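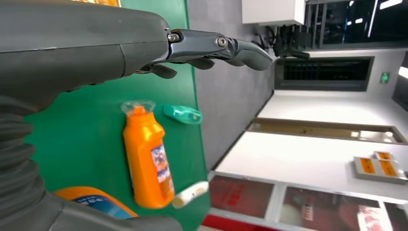

Trurkberg Household Automation Group | Talks and Outreach

SPEAKER NOTES: Can it clear the table yet?
05/02/2024
20 minutes, then questions. Water is on the lectern. Do not knock it over during the part about knocking things over.

SLIDE 1. Title up while people find seats.
Leave it up a good while. Let them look at the hand and the orange bottle and form their own opinions.
Short answer to the title: no. Longer answer: sort of, on a good day, if you aren't fussy about which table.
Ask who cleared a table this morning. Hands up. Ask who remembers doing it. Most of the hands go down. That's the talk, really, but they've given us the room so we'll carry on.

SLIDE 2. What's on the table
Go back to the photo if the clicker allows. Green tabletop, orange bottle on its side, a white tube with a cream cap, a little teal-green plastic thing. Your junk drawer with better lighting.
The hand isn't touching any of it. Pause here. Somebody usually laughs.
Points to make:
- The bottle is lying down. Bottles in product demos stand up straight like they're having their passport photo taken. At my house they lie down.
- It's partly see-through where the light gets in, and the cap is clear. Depth cameras are hopeless with clear plastic. They look through it and report the table, with total confidence.
- The tube could be glue or it could be lip balm. I've looked at it for longer than I'd like to admit. A tidying machine has to pick a drawer, and one of those two answers is going to ruin somebody's morning.

SLIDE 3. The Emarach trial
(Bar chart. Apologize for the colours.)
We logged 3,641 attempted pick-ups of ordinary household stuff. 551 of them needed a person to step in. Say the number slowly.
Someone will work out that this is about 85 per cent success and look pleased. Ask them how they'd feel about a dishwasher that broke three plates in every load of twenty.
"Needed a person" covers a lot. Wrong object, right object upside down, object now under the fridge. We stopped subdividing the category in September, for morale.

SLIDE 4. Fingers
Why fingers at all? Two flat jaws are cheaper, tougher and easier to fix. For a bin of identical parts, buy the jaws and go home early.
A home is full of things designed for hands, though. Flip-top lids. Drawer pulls. The sock you have to turn right side out.
The catch is that every extra joint is one more thing to control and one more thing to break. Tell the screwdriver story only if running ahead of time.

SLIDE 5. Shop floor against kitchen
The Zerna packing line: same carton, same spot, same angle, all shift. The machine is very good at it and I have no jokes about it.
Then the Inthanon workshop, where we asked for "put the bench back the way it was." The humans couldn't agree on how it was. We got two hours of discussion and a diagram.
Main point, don't rush it: the chore is mostly deciding. Is this rubbish? Does it go with that? Is it finished, or is someone coming back for it? Lifting a bottle is the easy bit and we're still working on the easy bit.

SLIDE 6. What I'd trust one with today
- Moving known items between known places
- Fetching, if you're patient and the thing is not an egg
- Wiping a flat surface, once something else has cleared it (see title)
What I wouldn't: glassware, anything belonging to a teenager, anything with the lid half on.

SLIDE 7. When, then?
They will ask. Don't give a year. I gave a year at a talk once and it's still on the internet.
If pressed: warehouses are already there for the dull jobs, small shops are next, and kitchens come after that, starting with very neat ones, whose owners don't need the help.

QUESTIONS
Likely: Will it do laundry? (Folding towels, slowly. Fitted sheets, no. I can't either.)
Likely: What does it cost? (More than a cleaner. Move on.)
Possible: Is it safe around the cat? (Depends on the cat.)
Have to be out by the hour, there's another booking. Bring own adapter, theirs is the wrong one.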